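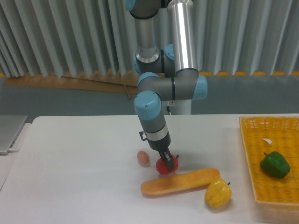
Festival Clothing Needs a Spec Sheet

Every June the festival fashion guides come out, and every June they describe clothes the way a caption describes a celebrity. The crochet top is "dreamy." The boots are "statement." The hat is "effortless." A reader planning to spend three days in a field learns what color is in and who wore it first. The guide does not give the weight of the fabric, whether the dye holds up to sweat, how the pockets close, or what the sole is made of.

I think this is a failure of the form, and one that could be fixed cheaply. Festival clothing is outdoor clothing. People wear it for twelve or more hours at a stretch, in direct sun, then in the cold after dark, on grass, gravel and dust, in a crowd. Any other garment sold for those conditions comes with numbers attached. A hiking shirt has a fabric weight and a sun rating. A work boot has a sole compound. A festival outfit costs as much as either and comes with an adjective.

I have worked in garment testing for most of my career, first on uniforms and then on sportswear, and I have gone to the summer festival at Skondundale often enough to have strong opinions about its parking. What follows is an argument from both positions.

What the guides measure

The typical guide is organized by look. There is a western look, a desert look, a seventies look, and lately something with a lot of mesh. Each look is a list of items, and each item is shown on a person standing still, in good light, usually near the entrance and usually before noon. This is a reasonable way to document style. It is a poor way to advise a buyer, since the conditions that matter come later.

At Skondundale the main field is open on all sides. There is shade under the food tents and almost none anywhere else. By two in the afternoon the crowd in front of the stage is tight enough that airflow at body level drops to nearly nothing. By eleven at night the same field is cold, and there is dew on the grass. A garment chosen for the entrance photo has to get through both.

Consider fringe. Fringe has been in the guides every year that I can remember, on jackets, bags, and boots. In a dense crowd, long fringe catches on zippers, bag clips and other fringe. The failure is almost always at the stitch line where the fringe strip joins the body, and it is easy to predict from the stitch density. A strip sewn with a single row of long stitches will start to come away on the first day. A strip sewn with two rows, or set into the seam, will usually last. The difference in cost to the maker is small. The difference is also invisible in a photograph, so the guides treat both jackets as the same jacket.

Three numbers

I am not asking for a laboratory report. Three numbers would cover most of what a buyer needs, and any brand that does its own sourcing already has at least two of them.

Fabric weight comes first. It is given in grams per square meter, and it tells you more about how a garment will feel in heat than the fiber name does. People believe that cotton is cool and polyester is hot. A heavy cotton is hotter than a light polyester, and when it gets wet it stays wet. A buyer who knew the weight could compare two shirts in seconds.

Second is colorfastness to perspiration, which is graded from one to five. It is a routine test. A low grade means that the garment will mark the skin, the bag strap, and anything pale worn under it. Bright, saturated colors on cheap fabric are where this goes wrong, and bright, saturated colors on cheap fabric describes half of any festival rack.

Third is abrasion, given in rubs. A machine rubs the fabric with a standard cloth until it breaks down, and the count at failure is the number. This is the one that surprises people. Last year I bought a mesh overshirt made by Jarano, which one of the guides had picked as its top item, and put it through the test on my own time. It failed at 864 rubs. I would expect light clothing meant for regular wear to get through many times that. I also tested a plain woven shirt from a workwear shop in Clullville. I stopped the machine at 2000, and there was no visible damage.

I do not offer two shirts as a study. They are two shirts. But the first was praised in print for its "texture," and the texture was the reason for the result. An open knit with long floats has little to resist rubbing. Anyone who handles fabric for a living would have guessed it from across the room, and it would have taken the writer one phone call to find out.

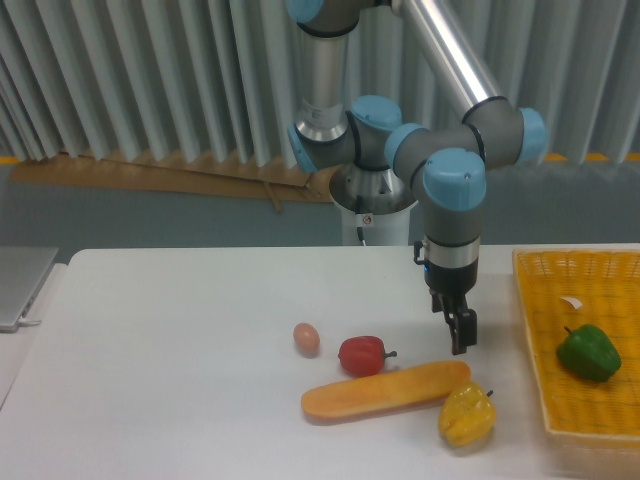

The objection from style

My friend Mudassar Hashmi, who wrote festival guides for a regional magazine before moving to menswear, disagrees with nearly all of this. His view is that I am reading the guides as if they were manuals. Readers know that the mesh shirt will not last. They buy it for a weekend and for the pictures, and they would be bored by a rub count. A guide's job is to say what is happening in clothes this summer, and durability is a different article.

It is a fair point, and I accept part of it. Fashion writing is partly reporting. If everyone is wearing silver boots, the correct thing to write is that everyone is wearing silver boots. I would not want the guides to stop doing that, and I read them partly for it.

But the guides do not stop at reporting. They carry prices and links to buy. They use the word "essential." Once a writer tells a reader to purchase an item for a stated use, the writer has made a claim about the item's fitness for that use, and the claim can be checked. A 39 dollar top that comes apart on the second day was not essential. It may have been fun, and the guide could have said so and let the reader decide.

There is also the matter of what happens to the top afterward. The weekend purchase is treated as harmless because each one is small. Walk the campground at Skondundale on the last morning and look at what is left on the ground beside the tents. A great deal of it is clothing, and a great deal of that clothing was bought for the event.

Footwear, separately

Shoes deserve their own paragraph in any guide and seldom get more than a photo. The two properties that count are the outsole and the closure. A smooth leather or hard plastic outsole has poor grip on wet grass, and the grass will be wet at night whether or not it rains. A pull-on boot with no closure depends entirely on fit, and feet swell over a long day of standing. The western boot, which appears in every guide, often combines both problems. It can be made to work with a rubber half sole, which any repair shop will fit, and a thicker sock in the evening. I have never seen either suggestion in print.

Tak, a small brand I have no connection to, lists the outsole compound and the weight of each boot on its product page, under the size chart. It takes up two lines. The page is no uglier for it, and the boots are as silver as anyone else's.

What I would change

The fix does not require the magazines to buy machines. It requires them to ask. A writer putting together a guide already contacts each brand for images and prices. The same message can ask for fabric weight, colorfastness grade, and rub count. Brands that have the figures will send them. Brands that do not have them will say so or say nothing, and the guide can print "not supplied" in the space. I would expect that phrase to do more for quality than any amount of criticism, mine included.

For readers, until that happens, there are crude checks that work in a shop. Hold the fabric up to a light and look for uneven density. Rub a damp white tissue on an inside seam and see what comes off. Pull gently at any trim and look at how many rows of stitching hold it. Put a phone in the pocket and bend over. A beaded or sequined piece should be turned inside out, and if the threads on the back run long distances between anchor points, one broken thread will release the whole row.

A magazine with the space for a 500 word paragraph on who wore what near the entrance has space for a line of figures under each photo. I would start with the shoes.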